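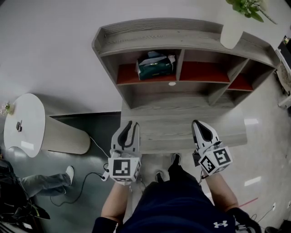 Arif Manurung reckons the cubby unit ought to hold nothing at all on its top surface, plant included, and that anything we put up there will just get knocked down by the first elbow that comes along. I disagree (cheerfully!) and I'm writing down why before I forget.

Notebook, December, afternoon

Working on the small corner by the curved wall, the one we've been calling Skiltadport on the floor plan. Two pieces of furniture to get right: the low cubby unit in gray wood grain, and the round white table with the ribbed base. I love this pair. The unit is all straight lines and the table has hardly a corner on it, and against that wall they look like they were picked by somebody with a plan, when really they came out of two different rooms.

The rim along the back and sides of the unit's top is the best thing about it. Stuff pushed back against it stays put. So the plant goes up there, at the end, and it's good, it brings a bit of green up against all that white. Arif can have his clear top everywhere else.

Cubbies: I want one of them left empty on purpose. The red-orange inside is such a great color and you only get to see it when there's nothing in the way. Green against it is terrific too, so anything green we own gets first pick of a cubby. Loose cloths need folding before they go in, or they creep forward over the lower counter and then that fills up as well. The lower counter is for setting down what's in your hands. Please don't store things on it.

Measured the wall run for the Kälin drawing: 1527 mm free, so the unit can slide along a little if we want more space for the table. Tried it in my head both ways and I still like the plant end where it is. 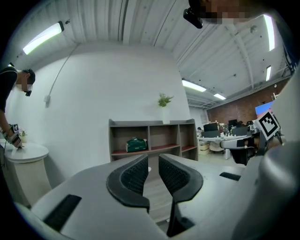
Arif Manurung

Adding my bit, as I was told to put it in writing. I give in on the plant. I went and stood at the far side and looked back, and the leaves against the white wall do a lot for the place, more than I expected from one pot.

My remaining gripe is the round table. It's a lovely thing but the top is small, and a little potted plant plus whatever you're working with is plenty. Phones, remotes, keys and so on should go in a cubby. Gorden has a shallow tray in the stores that might fit one, will try it tomorrow morning.

Also the conduit down the wall: could we paint it? It's white already but it runs on a slant and my eye goes straight to it every time. Culside did theirs to match the wall and it came out really nicely.

Still to do: felt pads under the unit, water both plants, ask about paint.

Last updated: December, 4:40 pm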